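Loda, la frontière après le départ des soldats

À Loda, le poste de contrôle ferme encore à dix-neuf heures, mais la barrière reste levée. Les gardes-frontières ont quitté le bâtiment en octobre, quatre mois après la signature de l'accord entre les deux capitales. Il reste un drapeau, un guichet et un agent des douanes qui note les plaques dans un cahier.

Pendant 7 ans, les habitants d'Azar, sur l'autre rive, ont fait un détour de 159 kilomètres pour venir au marché. Noura Salameh, institutrice, a une sœur des deux côtés. « On se téléphonait d'une rive à l'autre et on se faisait signe », dit-elle. Elle traverse maintenant le mardi, avec une carte de riverain valable six mois.

Le texte prévoit le retrait des troupes, la reprise du commerce local et un tribunal mixte pour les terres. Les deux premiers points avancent. Le troisième est bloqué : sur les 661 dossiers déposés, aucun n'a été jugé, faute d'accord sur le nom du président.
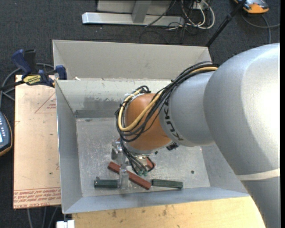
Le pari économique

Les gouvernements comptent sur l'emploi pour faire tenir la paix. La zone franche de Sovik, à mi-chemin entre les deux villes, doit accueillir 3,000 salariés, recrutés à parts égales. Les exonérations fiscales courent jusqu'à la fin du mandat des deux présidents, et les investisseurs demandent davantage.

Itzel Mendoza, qui a suivi les pourparlers comme médiatrice, reste prudente. « Un accord signé par deux hommes peut être défait par un seul », dit-elle. Elle regrette que les parlements n'aient pas été consultés avant la signature. Le vote de ratification a déjà été reporté deux fois.

À Fulo, le village le plus proche de l'ancienne ligne de front, on attend surtout le déminage des vergers. Les équipes doivent commencer par la parcelle de l'école, puis remonter vers la rivière. Le maire a affiché le calendrier à la mairie, sans date pour les dernières parcelles.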